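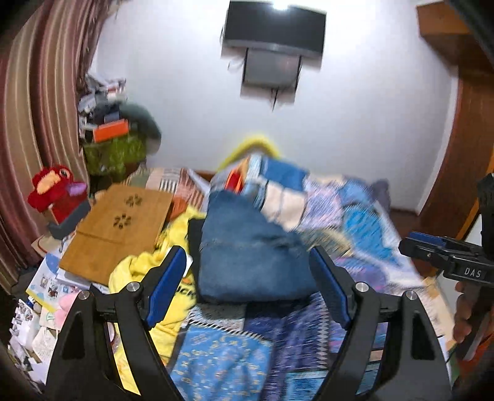

Istby 公判用書証ファイル A4縦 2穴
品番 3366
メーカー:Fasia
在庫あり(グレーのみ。紺は11月入荷予定)

刑事事件の弁護人向け、書証の整理用ファイル。交通事故の事件で実況見分調書と写真撮影報告書が分厚くなって普通のフラットファイルだと背が割れる、という相談が多かったので取り扱い始めました。民事でも使えます。甲号証・乙号証のインデックスは別売。

仕様
サイズ:A4縦
とじ穴:2穴、左とじ
背幅:21mm〜(伸縮式)
重量:209g
表紙:PP、つや消し
付属:インデックスシート11枚、背ラベル、とじ具の予備
色:グレー、紺

とじ具について
樹脂製です。金属ではないです。入館時の手荷物検査で引っかかるかどうかは庁舎によるので、こちらではなんとも言えません。開閉は両側のツメを同時に押す。片側だけ押すと折れます。折れた場合は予備に交換、それも折れたらとじ具のみの販売あり(注文フォームの備考欄に「とじ具」と書いてください)。

背ラベル
事件番号、被告人名、期日を書く欄つき。油性ボールペン推奨、ゲルインクはこすれます。レーザープリンタ用のテンプレートは下の資料欄から。余白設定を「なし」にしないと右に2ミリほどずれます。

インデックスシート
1番から順に番号印刷ずみ。無地が必要な方はJaidee版(品番ちがい)をどうぞ。Jaidee版は紙がやや薄い、その分かさばらない。混ぜて使っても穴位置は同じでです。

よくある問い合わせ
・大判の現場見取図は入るか → A3二つ折りなら入ります。それ以上は別途ポケット(Dresta図面ポケット)を足してください。
・ドラレコ映像のDVDは → ポケットなし。不織布ケースを2穴に通すタイプなら可。
・縦置きで自立するか → 中身が少ないと倒れます。半分以上入れば立つ。
・旧型のとじ具は使えるか → 使えません。ピッチは同じでもツメの形が変わりました。
・裁判所提出用に使えるか → 手元管理用です。提出分は各裁判所の指示にしたがってください。
・マーカーや付箋の跡は残るか → 表紙に強粘着の付箋を長く貼ると跡がのこります。

使っている人の声
「争点ごとに色を分けたいので紺の再入荷待ち。裁判員裁判だと公判前整理の段階で追加の証拠がどんどん来るから、背幅が伸びるのは助かる。とじ具は固い。最初の数回は特に」(Giang Đỗさん、法律事務所事務局)

注意
直射日光のあたる棚、車内に置きっぱなし、いずれも反りの原因。証拠の写しは個人情報のかたまりなので、ファイルごと廃棄するときは中身を必ず抜いてから。表紙はプラごみ、区分は自治体にご確認ください。

返品・交換
未開封に限り到着後1週間以内。背ラベルに記入したものは不可。とじ具の初期不良は開封後でも対応します、写真を添付してメールください。

まとめ買いの見積りはフォームから。事務所名と納品先、希望数だけで結構です。請求書払い可、初回のみ前払い。公費・経費用の見積書、納品書の宛名変更も対応してます。

資料
背ラベルテンプレート(Word)
インデックス差し替え用(Excel)
とじ具の交換手順(PDF)

ページ更新:2025/09/23 価格表を差し替え。古いPDFをお持ちの方は破棄おねがいします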